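The tablecloth that will not go away

Kundach sold its first grid cloth as an end-of-line print, with 700 made and no plans for more. By December the mill at Zokodgate had run off 2,667 of them, and the pattern was turning up in kitchens, craft rooms and church halls.

The design is simple enough. Blocks of red, yellow, blue and white are divided by thick black lines, in the manner of Mondrian. No two neighbouring blocks need to match in size, so a crease or a crooked hem is hard to spot. It suits a plain room best. Against patterned wallpaper it can be tiring to look at.

Rowbotham, the shop that has stocked it longest, sells it in 3 sizes. The middle one is the most popular and fits a table for six with a short drop at the sides. Buyers often ask whether the white parts show marks. They do. A tea stain on the blue can be left until wash day, but on the white it wants cold water straight away.

People who use the cloth on a work table tend to like the white blocks for another reason. Small dark things are easy to find on them, and a screw or a needle dropped on the black lines is not.

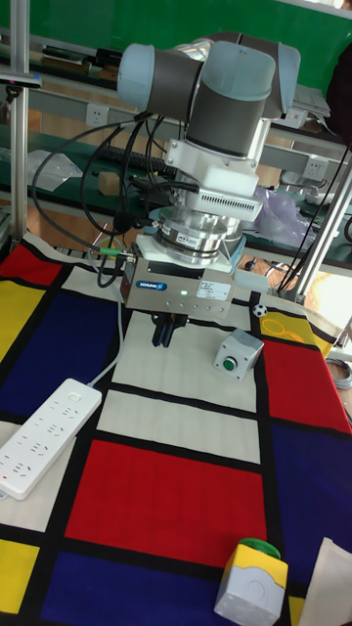

Washing is at 40 degrees, inside out, with nothing pale in the same load for the first few goes. The red is the colour most likely to run. Iron it on the back while slightly damp, and roll it for storage if there is a spare cardboard tube in the house.

A round version is being tried by Codutano, which makes the matching napkins. These come in packs of 5 and are cut from the same print, so each one is different.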